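Book stacking (flat stacking)

Book stacking, or flat stacking if you want to sound serious about it, is the habit of keeping books lying on their sides in a pile, covers up, instead of standing them in a row on a shelf. I've been doing it since college and I've kept this entry going on the Oltside household wiki for a good while now, so expect opinions (you can always argue with me on the talk page!).

Origins and names

Books were kept lying down for centuries before anybody thought of standing them up with the spines out. Big old volumes had heavy boards and metal clasps, and laying them flat on a chest or a sloping desk was simply how it was done. Upright shelving came in gradually as people owned more books and shelf space got tight. In my part of Fovitberg people just say "a pile," while the secondhand shops tend to call it a table stack. I've also heard "lying shelf," mostly from folks who own the low, wide Dunder bookcase, where tall books won't fit any other way.

Building a stack

Start with a clear stretch of table, more than you think you'll need, and lay each book down singly before you pile anything. I like to see the covers side by side first, and it's the only time I ever notice a bent corner or a bus ticket sticking out. The usual rule is biggest at the bottom and smallest on top, which gives you a nice stepped shape that doesn't wander. If two books are the same size, the heavier one goes lower.

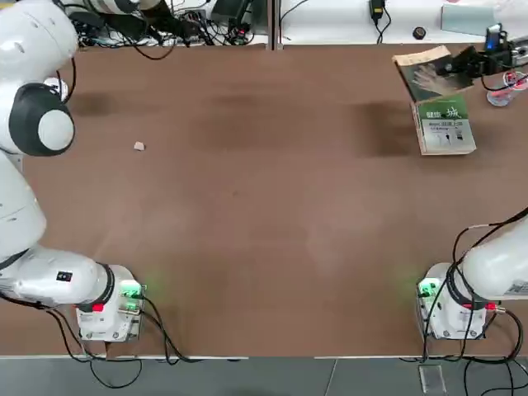
Lift a book by both covers together when you can, or get a hand underneath it. Grabbing it by one board puts all the weight on the hinge, and old paperbacks in particular will let you know about it later. Set it down spine first or flat, whatever feels natural, then square up the edges with your palms. Some people alternate the spines left and right so the pile stays level, which works great for thick hardcovers because the spine side is often a bit taller than the open side. I never bother with fewer than four.

How high to go

Opinions differ wildly here. The little Olteanu pamphlet on home libraries that everyone around here seems to have says 6 books and stop, and that's what I'd tell a beginner too. My own record is 23, next to the radiator one January, and I do not recommend it! Anything you want from the bottom third of a pile like that you basically have to dig for. For a desk or a dining table, a short pile is just nicer to live with, and you can move the whole thing in one go when dinner shows up.

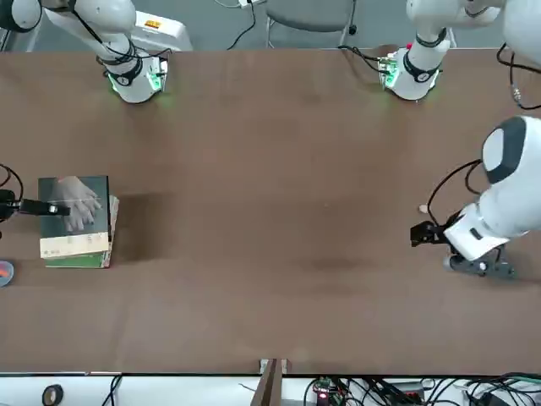
Choosing the top book is the part I enjoy most, and I'll admit I spend far too long on it. It's the only one whose cover gets seen, so it does the job a picture would do on a wall. A strong, simple image works best. A dark green-grey cover with a white hand on it, fingers spread, looks terrific on a brown table, and a cream book right underneath gives it a pale line to sit on. Add a green one at the bottom and you've got a three-book stack I'd happily leave out for company. Busy covers full of lettering can go in the middle, where you'll only see their edges anyway.

Care and drawbacks

Flat storage is kind to big, heavy books, whose pages can sag away from the binding when they stand up for years. The downside is pressure on whatever's lowest, plus dust on the top cover. I wipe mine with a dry cloth and reshuffle the order every 6 weeks, roughly, or whenever I catch myself avoiding the bottom one. Keep piles out of direct sun, too. A top cover fades fast, and it fades unevenly if a smaller book has been sitting on it.

See also: Bookends; Bedside piles; Sorting by color

Last edited October 4, 2025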